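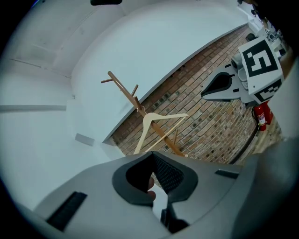

Abb. 4.1 Garderobenständer aus Holz mit Kleiderbügel, dahinter Ziegelwand

Kapitel 4
Garderobe und Eingangsbereich

Lernziele: Garderobenformen unterscheiden. Bügel nach Kleidungsstück auswählen. Last und Platzbedarf überschlagen. Pflege von Holzteilen, nur Grundzüge (ausführlich in Kapitel 9).

4.1 Worum es geht

Eingangsbereich, in der Planung fast immer zuletzt dran. Fehler. Jeder Gast kommt hier vorbei, jeder Mitarbeiter auch, nasse Mäntel, Taschen, Schirme, alles auf wenig Fläche. Wer im Betrieb Hauswirtschaft lernt, hat die Garderobe meist schon in der ersten Woche auf dem Tagesplan. Also vorne anfangen.

Drei Grundformen:
Wandleiste. Braucht tragfähige Wand, Dübel passend zum Mauerwerk. Ziegel alt oder neu, vorher prüfen.
Ständer. Frei aufstellbar, schnell umgeräumt, kippt aber bei einseitiger Last.
Fahrbare Stange. Für Veranstaltungen. Rollen feststellen, immer.

Mischformen kommen vor, z. B. Leiste mit Hutablage. Für die Prüfung reichen die drei.

4.2 Fallbeispiel Haus Plimau

Das Tagungshaus Plimau hat 30 Plätze im Seminarraum und zu Beginn zwei Ständer, Modell Leinonen. Im April Regenwoche, alle Gäste mit dicken Jacken. Ein Ständer kippt in der Mittagspause. Niemand verletzt, aber eine Tasse hin und der Boden voll. Die Hausleitung, Joni Lindqvist, läßt danach nachrechnen: nasser Wollmantel bis 2000 g, dazu Schal und Tasche. Auf einer Seite hingen 14 Teile, auf der anderen zwei. Mehr muss man nicht wissen.

Ergebnis: dritter Ständer, Marke Trarketti, schwerer Fuß. Außerdem Aushang "bitte gleichmäßig verteilen". Der Aushang hat wenig gebracht, der Fuß schon. Inventarnummer 3466, taucht in Aufgabe 2 am Kapitelende wieder auf.
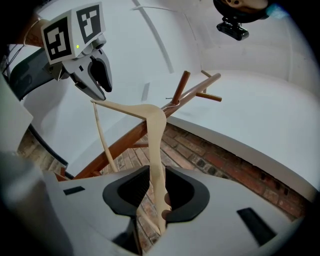 Beim Aufhängen zählt zuerst der Haken, dann erst die Form des Bügels. Ein enger Haken klemmt auf dicken Zapfen, ein weiter rutscht auf dünnen hin und her. Also vor dem Einkauf Zapfen messen, Hakenöffnung messen, vergleichen. Der dünne Metallhaken liegt in Abb. 4.2 um einen braunen Holzzapfen, der Bügel selbst ist aus hellem Holz mit geschwungener Schulter. Für Hemden und leichte Jacken genügen schmale Bügelarme. Schwere Mäntel brauchen breite Schultern, sonst drückt sich der Arm durch und der Stoff beult aus. Zapfen ohne Bügel nur für Teile mit Aufhänger, nie am Kragen direkt.

Abb. 4.2 Kleiderbügel am Zapfen

4.3 Bügel, kurze Übersicht

Holz: stabil, trägt viel. Rauhe Stellen abschleifen, sonst Ziehfäden.
Kunststoff: leicht, billig, bricht bei Kälte eher.
Draht: nur Übergangslösung. Rostflecken möglich.
Gepolstert: für Feines, Strick, Seide. Strick aber besser liegend lagern.

Alle Bügel in eine Richtung hängen, Hakenöffnung nach hinten. Geht beim Abnehmen schneller.

4.4 Pflege der Holzteile

Staub trocken abnehmen, weiches Tuch. Dann nebelfeucht nachwischen, sofort trocknen. Geöltes Holz zweimal im Jahr nachölen, im Haus Plimau mit Breltomel, andere Mittel gehen auch, Herstellerangabe lesen. Überschüssges Öl nach der Einwirkzeit abnehmen. Zapfen auf festen Sitz prüfen, mit der Hand drehen. Wackelt einer: raus, Leimreste weg, neu einleimen, über Nacht nicht belasten.

Weiter mit 4.5, Platzbedarf je Person. Dafür Maßband und die Skizze aus Kapitel 3 bereitlegen.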